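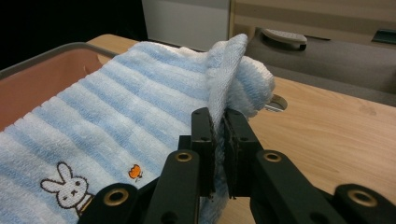
Zwischenbericht Arbeitspaket 3: Vorführdaten für das Handhaben von Textilien

Im Berichtszeitraum wurde die Aufnahme der Vorführungen mit dem handgeführten Greifer fortgesetzt. Geplant waren bis Ende Dezember 820 verwertbare Durchgänge, dieses Ziel ist erreicht. Die Aufgabe blatt- und kantenweise Falten ist abgeschlossen, derzeit läuft die Aufgabe Frottee. Dabei wird das Handtuch als stehende Falte zwischen den beiden Fingern geklemmt, während ein Teil des Stoffs noch über den Rand des Korbs hängt. Gestreifte Tücher wie das hellblau-weiße mit dem aufgestickten Hasen haben wir bewusst aufgenommen, weil die Auswertung bisher fast nur einfarbige Ware kannte.

Virgilio Magbanua hat die Anleitung für die Vorführenden überarbeitet. Neu ist, dass der Greifer vor dem Schließen kurz stillgehalten wird. Der Zeitpunkt des Zugreifens lässt sich dadurch in den Daten sauberer bestimmen. Neue Vorführende machen 10 Probedurchgänge, die nicht in den Datensatz eingehen.

Probleme gab es an zwei Stellen. An den Fingerbelägen setzen sich bei Frottee weiße Fasern und Flusen fest; die Beläge werden jetzt nach jeder Sitzung abgebürstet. Außerdem fiel am Standort Rorkstead ein Aufnahmerechner aus. Die betroffenen 100 Durchgänge wurden an einem Samstag nachgeholt, Mehrkosten sind nicht entstanden.

Die Fernsteuerung des Arms über die Konsole von Shawky wurde wie vereinbart zum Vergleich erprobt. Für dünne Stoffe ist sie brauchbar, bei Frottee dauert ein Durchgang deutlich länger als mit dem Handgreifer. Hywel Ifans schlägt vor, sie nur noch für die Kontrollmessungen einzusetzen. Wir bitten hierzu um Rückmeldung.

Nächste Schritte: Übergabe des Datensatzes an Paltgate, erstes Training mit den Frotteedaten, danach Versuche am Arm mit neun Tüchern, die in keiner Vorführung vorkommen.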